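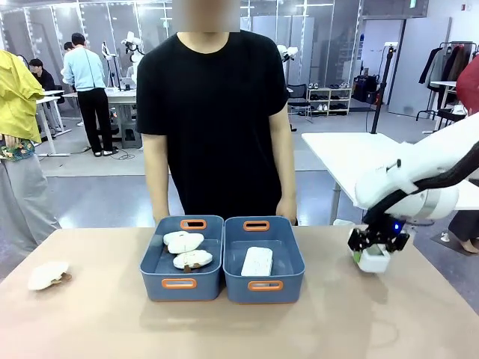
Wovdale Community Boards > Getting Around & Green Places
Topic: The old canal path to Vatau is open all the way through!!

towpath_tess
2019-08-03
I walked the whole thing this morning and I'm still grinning. Seven miles from the Wovdale locks out to Vatau, and you only have to cross one road (the one by the old mill, take your time there). The Weter is really low right now, so you get gravel banks all along the second half, and I saw a heron standing on one like it owned the place. If you've only ever known Wovdale as the place where you change trains, please go do this!

gridlocked
Glad you liked it, but "open" is generous. The stretch behind the Frota works is still packed dirt and it's going to be soup by December. They spent all that time on new signs and left the surface alone.

towpath_tess
It's dirt, yes, but it's nice dirt! My sneakers were fine.

marshlight
Both true, I think. I push a stroller and the Frota part was bumpy but doable. The steps at lock 4 were the real problem. I had to go back and around by the street, which added 15 minutes.

gridlocked
See, that's my point. A path you can't get a wheelchair down isn't finished.

oldbrickfan
Agree on the steps, disagree on paving. Paved paths fill up with fast bikes. Crushed stone drains well and wheels can still handle it, and that's what they put down on the Vatau side. Also, did anybody look at the warehouses past the mill? Gorgeous brickwork, and there's a date stone low down on the second one if you pull the ivy back a little.

towpath_tess
I walked right past it! OK, I'm going again next weekend.

marshlight
Bus 186 gets you back from Vatau, by the way. It stops right at the bridge and it has room for a stroller.

gridlocked
When it shows up.

oldbrickfan
It was on time for me twice last week! Tess, if you go early the light hits those walls just right. Bring a snack, the kiosk at the Vatau end doesn't open until lunch.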